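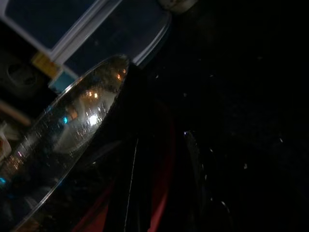
The washing-up at Jiscombe, a short gallery

Some people photograph sunsets. Thandeka Magagula and I have the kitchen sink at number 272, a stainless steel basin in a black speckled counter, and we have grown fonder of it than we expected. Captions are mine. Complaints go to Thandeka.
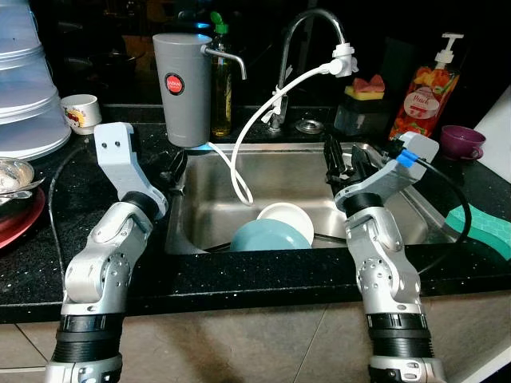
Two plates, one blue and one white, and already they can't agree on how to lie down. The white hose on the faucet reaches nearly everywhere – mostly up your sleeve, if you're careless with it.

Black counters with sparkles in them hide crumbs beautifully. I consider this their best feature, and Thandeka considers it their worst. 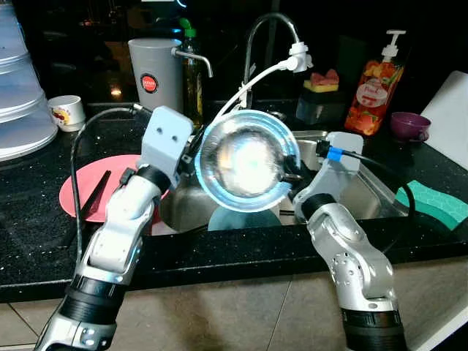
Glass bowls get washed early in this house, while the water is still fit to be seen through. Chopsticks wait their turn on the pink-red plate.

Mwajuma Masanja, who stays every August, holds that a spoon left in a bowl counts as soaking. She has held this for years, usually from the sofa.

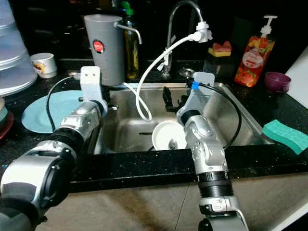
Which sponge is for the counter?

The green one. The pink and yellow one lives on its holder by the dish soap and does the plates, and swapping them will get you a look.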